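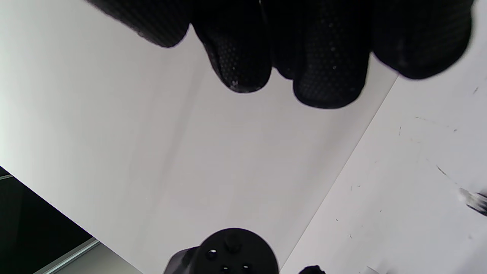 4. Gloves and white surfaces

Before you let the Nundari arm try any chore by itself, please read this section to the end. In our opinion the machine can wipe a flat counter today, and it can carry a cup on most days. It cannot yet judge a surface the way a hand does. A person in a black glove with small raised dots, working next to a smooth white panel, feels when the fingers begin to slip. The arm learns this only from the grip value that you set below.

4.1 Setting the grip value

1. Switch the arm to Teach and wait until the light stops blinking.
2. Open the Grip page and enter 900. This is the value for dry, smooth panels.
3. Put a light test piece on the work surface. Do not use glass.
4. Press Run once and keep your hand near the stop button.
5. If the piece slides, raise the value by 11 and repeat step 4.
6. Save the value under the name of the chore, for example "counter".

Note: White surfaces with dust, specks or thin scratches can confuse the edge search. Wipe the surface first. If the arm still stops before the edge, go to section 7.

Caution: Never reach between the fingers of the arm while it is in Run - also not when it looks finished. It can make one more closing movement.

4.2 Chores we do not recommend yet

Folding soft cloth, washing knives, and sorting small screws on the shop floor. Tibor Pálfi from our test room repeats these trials in June, and the list will be changed after that. Until then, please do them by hand.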